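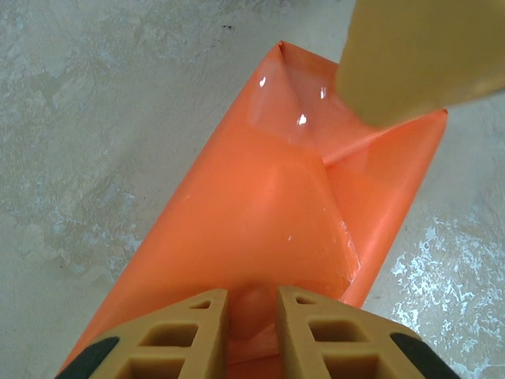

Ticket opened against the orange floor sheets used to mark the drop zone in the Edwards unit, bay 3. The sheets come back from storage with creases that will not lie down, and the edges lift once they are taped to the concrete. The reporter folds each one into a long strip with the end turned over into a point, as on the orange sheet lying on the gray floor, and the creases in the turned-over part run out from the tip at several angles. Every one of those lines is still there when the sheet is opened. Product is the Honura floor sheet, orange, heavy grade. Status on opening: medium priority.

Reported symptoms

1. Sheet does not lie flat after unfolding. Worst at the end that was folded to a point.
2. Tape (Jovton cloth tape, 2 inch) releases at the crease lines within a shift. It holds on the flat parts.
3. A raised ridge down the length of the sheet catches cart wheels.
4. Glare off the ridges under the ceiling lights. Minor, logged for completeness.

Environment

Concrete floor, sealed, swept daily. Sheets are put down in the morning and lifted at close. Stock on hand is 50 sheets, all from the January delivery. Older sheets from the previous supplier were thinner and did not show the problem, but they tore.

Step 1. Ruled out the floor

Put one new sheet, never folded, on the same spot with the same tape. No lift after a full shift. Floor and tape are fine. Cleaned a second patch with degreaser anyway and repeated the test with a folded sheet. It lifted at the creases as before.

Step 2. Ruled out a bad batch

Checked labels on the cartons. Two lot numbers, both affected the same way. Asked Zominach (distributor) whether the January lots had been changed in any way. Reply: no change in material or thickness. They asked how the sheets were being stored. Sent them the folding method as described in the report.

Step 3. Storage

Sheets were being stacked in a steel cabinet after folding, with boxes of tape on top of them. Total load on the bottom sheet was not measured. Removed the boxes and left the folding method alone for one week. Creases were shallower but still present. The lengthwise ridge did not improve enough to matter.

Step 4. Folding method

Split a set of sheets into two groups. Group A folded the usual way, with the point. Group B rolled on a cardboard core, printed side out, held with one strip of paper tape. Both groups stored in the same cabinet with nothing on top.

Group A: same result as Step 3.
Group B: slight curl at the outer end for a few minutes after laying, then flat. No ridge. Tape held to end of shift on every sheet in the group.

The point was being folded so the strip could be pushed into a narrow slot in the old rack. The old rack is gone. No other use for the point was found.

Step 5. Recovering sheets already creased

Tried in this order:

Reverse folding by hand along each crease. Helps on single folds. Does nothing where several creases meet near the tip.

Weight. Sheet laid flat under a board overnight. Good result on the long crease, fair at the tip.

Warm air from a heat gun on low. Softens the crease, but one sheet went wavy and was scrapped. Not recommended.

Reverse rolling on a core, then weight overnight. Best result. Used for the remaining creased stock. Two sheets had split along the fold and were discarded.

Cause

Sharp folds held under load in storage. The heavy grade keeps a crease much longer than the thin sheets did. No product fault. No claim made to the distributor.

Fix applied

Rolled storage on cores for all orange sheets. Cabinet shelf relabeled. Folding instructions taken down from the inside of the cabinet door. Sheets with creases at the tip that did not recover are to be trimmed square and used for the short side of the bay only.

Open items

Cores: current ones are cut down from packaging and vary in length. Quote requested for a proper set.
Bay 2 uses the same sheets and still folds them. Separate ticket to be raised.
Reorder of 500 feet of tape on hold until the above is settled.

Update, 2 May 2025: no lifted edges reported in bay 3 since the change to rolling. Priority lowered. Ticket stays open for the cores.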